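**Zurnora Play Kitchen Set – cookware and food**

The Zurnora set combines cookware, tableware and toy food in one box. It is sold by Comenis and suits a play kitchen, a classroom corner or any low table. There is no stove or sink in the box. Those are part of the Cronin kitchen unit, sold separately.

The cookware is black: a round frying pan and a cooking pot. A long green spatula with a slotted head goes with them. The mug and the large oval colander are both mint green, and the colander drains well enough for water play.

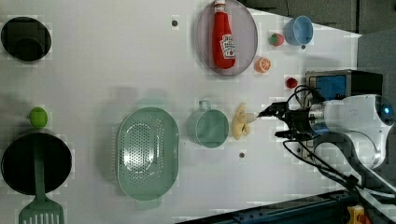 Food pieces include a banana bunch, a strawberry with leaves, an orange slice and a red ketchup bottle with a white cap. The cap does not come off. There is also a light blue bowl and an oval plate in translucent gray. Small fruit can go missing quickly in a shared room, so we sell refill bags of food on their own.

**Details**

- Item number: 178
- Ages: 3 and up
- Weight, boxed: nearly 2 pounds
- Cleaning: warm water and mild soap, air dry. Not for the dishwasher.
- Not for use with real heat or in a microwave

Orders ship from our Iltthorpe warehouse. The August delivery was 1,000 sets, and the next one is expected in 8 weeks. Schools can order by the case – use the trade form and give the item number. Returns are accepted if the box is complete.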